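Can a machine arrange artificial flowers yet? (small shop)

Posted by Zulmira Leitão, January 9, 2025

Hello everyone. I have a small shop for home decoration and I sell ready bouquets of artificial flowers. In December we made 1,270 bouquets, and my hands are still tired from it. My supplier Trusden told me that two-arm machines can do this kind of work now, and he wants me to try one. Before I pay for anything I would like to know from people with experience: can a robot put mixed stems in a vase so that a customer would buy it? My bouquets have roses, a sunflower, a hydrangea and many small fillers.
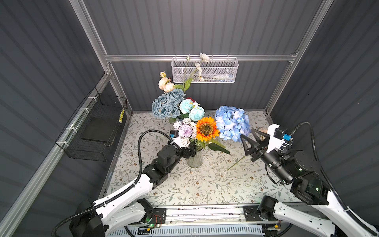

Two arms at the flower table, with the vase between them.

I don't need it to be fast. I need that it doesn't crush the petals and that the tall flowers are not all on one side. Also I would like to know if the same machine could do other chores in the shop, for example folding the tissue paper or wiping the shelves.

Brisa Beltrán

I worked one year in a packing room where we tested arms for light tasks, so I can tell you what I saw there. Picking up one stem from a flat table is mostly solved. Putting it into an empty vase is also fine if the opening is wide. The difficulties begin with the fourth or fifth stem, when the vase is already full of wires and every new one must find its way between the others.
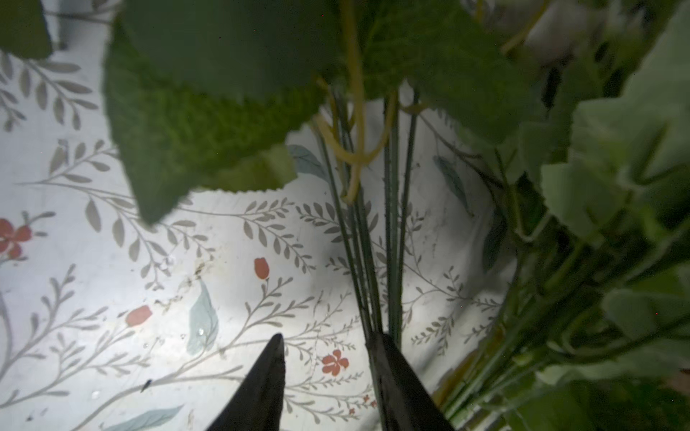 Artificial stems are stiff and they catch on each other. When you pull back one of them, a second one can come with it, and a person feels this in the fingers before seeing it. Most grippers feel very little, so the machine depends on its cameras, and the leaves are hiding exactly the place where it must look. We had good days and bad days with this, and I could not always say why.

My advice is to bend the fillers and cut all the stems to length before the machine gets them. Start with 3 kinds of flowers and one shape of vase. Ask Trusden to show you a full bouquet made without stopping, with your own flowers — not with the ones they bring. For the tissue paper I would wait. Wiping a flat shelf is easier, but somebody has to take the things off the shelf first, and that is most of the work.

About the "all on one side" problem: ask if the vase can be turned during the work. A bouquet can look full from the front and have a big hole behind.

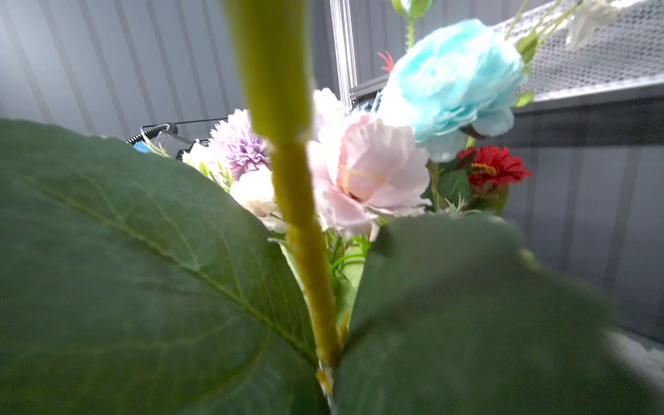
Rweyemamu disagrees about turning the vase, and would prefer that the arms go around it, because each turn moves the stems that were already well placed. A heavier vase or some dry foam at the bottom helps more, in this opinion, and it costs almost nothing.

Grunier

just hire a student for december. cheaper

Zulmira Leitão

Thank you Brisa, this is very useful. I will ask for the demonstration with my own flowers and I will bring the difficult ones too. The foam I can try already this week. Grunier, I had a student, and she was very good, but she finished her studies and moved away.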